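Troubleshooting log: label printer leaves a blank label after every eighth label

Reading time: 8 min
Print this page | E-mail this page

Product: Kamon desktop label printer, thermal, USB and network
Software: Groltenley stock program, on two office computers
Site: Tridthorpe, ground floor, packing room
Status: Closed, with one open remark
Opened: January

I wrote this log while I was working on the problem, and afterwards I only corrected the spelling and removed some repeated tries. English is not my first language, so please excuse me if a term is not the usual one. I am responsible for the printers in our building next to my normal work, which is purchasing.

Problem as reported

The packing room told me that the Kamon printer "skips". When I asked for more detail, I learned that it prints eight labels correctly, then it pushes out one empty label, and then it prints again eight labels. On small jobs it is not a disaster. On the big job, which is the stock label run of 1,837 labels, it means a great waste of the roll, and somebody must stand there to take the empty labels away before they go on the boxes by mistake.

The fault had been there since before the holidays, but it was not reported, as people thought it was the new rolls.

Equipment and settings at the start

The printer is connected by network cable. The labels are the Forsyth white paper type, 50 mm high, with a gap between the labels and no black mark on the back. Darkness was set to the middle position. Speed was set to the second fastest. Media type in the printer menu: "gap". Media type in the driver on the first computer: "gap". Media type in the driver on the second computer: "use printer setting".

I write this down so exactly because later it was important.

Step 1, 9.20 in the morning

I switched the printer off, waited a minute, and switched it on. I printed twenty labels from the stock program. Eight good, one empty, eight good, one empty, then four good. So the fault is regular and I can produce it when I want. I was glad about that. A fault that comes only sometimes takes much longer.

Step 2, 9.45

I cleaned the print head with the cleaning pen and the roller with a cloth which does not leave fibres. The roller was quite dirty with glue at the left side. I let it dry and printed again. Same result. The print itself looked sharper, so the cleaning was useful, but not for this fault.

Step 3, 10.10

Calibration of the sensor. On the Kamon you hold the feed button until the light blinks two times, then let go. The printer pushes out several labels and measures the gap. I did this with the roll which was inside and then again with a new roll. In both cases the printer accepted the calibration. The fault was the same with both rolls.

With this I could tell the packing room that the rolls are fine. They had already put two opened rolls aside to be sent back to Forsyth, and I asked them to put these back on the shelf.

Step 4, 10.40

I printed the test page from the printer menu, without any computer. The menu lets you repeat the test label as many times as you like, so I let it print a long strip. There was no empty label at all.

I should have done this step first. It shows that the mechanical part and the sensor work, and that the empty label must come from the data which is sent to the printer. I had spent one hour and twenty minutes on the wrong half of the problem.

Step 5, 11.05

I printed a simple text file from the first computer, through the driver, with twenty pages of one word each. No empty label. Then I did the same from the second computer. Again no empty label.

Next I printed from the stock program on the first computer. The fault was there. From the stock program on the second computer the fault was also there.

So it is the stock program, or something between the stock program and the driver. The different media setting in the two drivers makes no difference for the fault, but I set both to "use printer setting" anyway, so that in future there is only one place to change it.
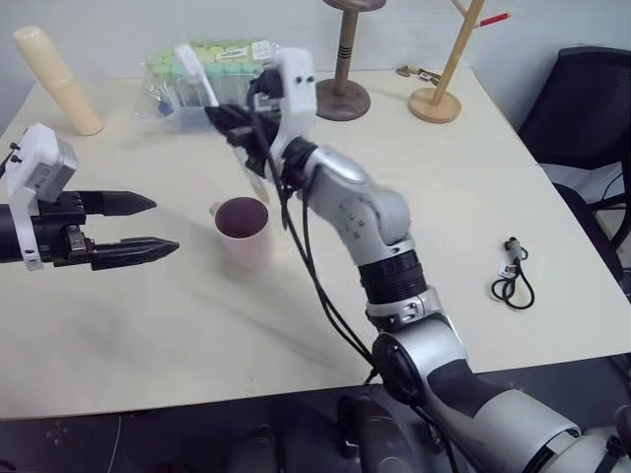
Step 6, after lunch

I opened the label layout in the stock program. It is called "Shelf label standard" and it is in version 114, which tells you how often people save it without changing anything. The size was given as 50 mm high, correct. The gap was given as zero, which the manual allows when the printer measures the gap itself.

Under "Output" there is a second tab with the name "Sheet". I had never opened it before. In this tab there is a tick box "Group labels as sheet", and below it two fields, columns and rows. The box was ticked. Columns was 1 and rows was 8.

My understanding is this. The program thinks it is printing on sheets of labels, like the ones for an office laser printer. After eight labels it decides that the sheet is full, and it sends the command for a new page. On a laser printer this is right. On a roll printer the label is already finished at this moment, so the new page command pushes out one more label with nothing on it.

Step 7, 13.50

I removed the tick and saved the layout as a copy with a new name, so that the old one stays for comparison. I printed twenty labels. All were good, with no empty label between them. I printed fifty. All good again.

Then I went to the second computer, and there the fault was still present.

Step 8, 14.15

This took me some time. The second computer does not read the layout from the shared folder. It has a local copy, made when the network was down last year, and the stock program remembers the last place from which it opened a file. I pointed it to the shared folder and closed the program. When I opened it again it had gone back to the local copy.

The solution is to choose the folder in the program settings and then log out of the program with the menu, not with the cross in the corner. With the cross, the settings are not stored. I tried it three times to be sure. After this the second computer took the new layout and printed without fault.

I renamed the local folder with the word OLD at the front. I did not delete it yet.

Answer of the supplier

In parallel I had opened a ticket with the Groltenley help desk. Their first answer came in the afternoon and asked me to restart the printer and to calibrate the sensor. I answered politely that this was done, and I sent them the result of Step 4 together with what I found in the "Sheet" tab.

The second answer was better. They confirmed that the box is ticked by default when a layout is imported from the older version of the program. We changed to the newer version in autumn, so the time fits. They also wrote that the value for rows is taken from the last sheet layout which was used on the computer. We have one such layout with eight rows, for the folder labels in the office. I had wondered where the eight came from.

I asked if the import could be changed so that the box stays empty for roll printers. The reply was that it is noted as a wish.

The large run

Before I closed the ticket I wanted to see the whole run of 1,837 labels. We started it the next morning at 8.30. I looked at it from time to time, and the packing room changed the rolls when necessary. No empty label was found. At one roll change the first label was printed too low, but this comes from closing the cover without pressing feed once, and it is described in the Kamon manual.

Short instructions for the next person

If you get an empty label at regular distance:

Print the test label from the printer menu first, a long strip. If there are empty labels in the strip, clean and calibrate. If the strip is good, leave the printer alone.

Open the layout, go to Output, then Sheet, and remove the tick at "Group labels as sheet".

Save under a new name. Check on the other computer that the same file is opened. Log out with the menu.

If the empty label comes at irregular distance, this log will not help you. Then I would look at the sensor and at the way the roll sits on the holder.

Open remark

The return address layout and the "Fragile" layout were imported on the same day as the shelf label. I checked both and the box was ticked also there. These labels are printed only one or two at a time, so the fault was not visible. I removed the tick in both. There are still older layouts in the archive folder which I have not opened. If somebody brings one of them back into use, please check the tab before printing.

Reader comments

Comment 1
Thank you for this. We have a different stock program but the same behaviour, with an empty label after every tenth. I found a setting called "labels per page" in the driver and put it to 1. Your Step 4 saved me from ordering a new sensor.

Comment 2
Does the logging out by menu also matter for the printer selection? Ours goes back to the office laser printer each morning.

Reply from the author
Yes, on our computers it is the same. Choose the printer, then log out with the menu one time, and it should be remembered. Please check also that the laser printer is not set as default in the system.

Comment 3
We calibrate with the cover open a little, and then the values are wrong and it skips two labels at once. Maybe you can add that it must be closed until it clicks.

Comment 4
The menu did it for us as well, second computer still to be done.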